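Markdale pad creep fault

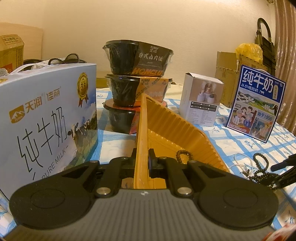 What is pad creep, and why did it matter on the Markdale grippers?

Pad creep is the slow turning or sliding of a finger pad on its arm, so that the two sides of a gripper no longer meet squarely. On the Markdale hand-held units it mattered a good deal, as a pad only slightly out of line would still close and still look healthy to the software, while the thing being held was quietly working its way loose.

Background

The Markdale was a hand-held gripper put together by Venckus, a small workshop that built tools for collecting examples of everyday grasping. People carried the units around their own homes and picked up whatever was there, from light plastic pieces to boxed groceries, and the recordings were later used to train a robot arm called Esto. It was friendly, unhurried work, and many of those who took part grew rather fond of it.

The fault

The first reports came in February, when several operators wrote that objects with ridged or pleated sides would lean over in the jaws after a few minutes of use. For a while the blame fell on the operators' grip, which was a little unfair to them. Yufang Meng, who looked after the recordings, went back through a batch of 2000 grasps and found 146 in which the object shifted after the jaws had closed. Nearly all of them came from units on which the pad screws had been tightened by hand and never checked again.

The trouble did not stay with the hand-held tools. Esto had learned from those same recordings, and during bench trials it began closing a touch too early and then squeezing harder to make up for it. In one trial it crushed a carton of milk over its own wrist cable, and the arm had to be shut down and cleaned - a long and rather sticky afternoon, by all accounts. There were no injuries, though a tester had been reaching toward the bench a moment before.

Repair and later practice

Venckus recalled 8 units and fitted them with a keyed washer, known in the workshop as the Pandus washer after the older tool it was borrowed from. The washer keeps the pad from turning even when the screw has worked a little loose. The affected recordings were set aside, and Esto was retrained without them.

Operators were also asked to close the empty jaws at the start of each session and look for a gap between the pads. Up to 2 millimeters was considered fine. Anything wider meant the unit went back in its case until the screws had been seen to.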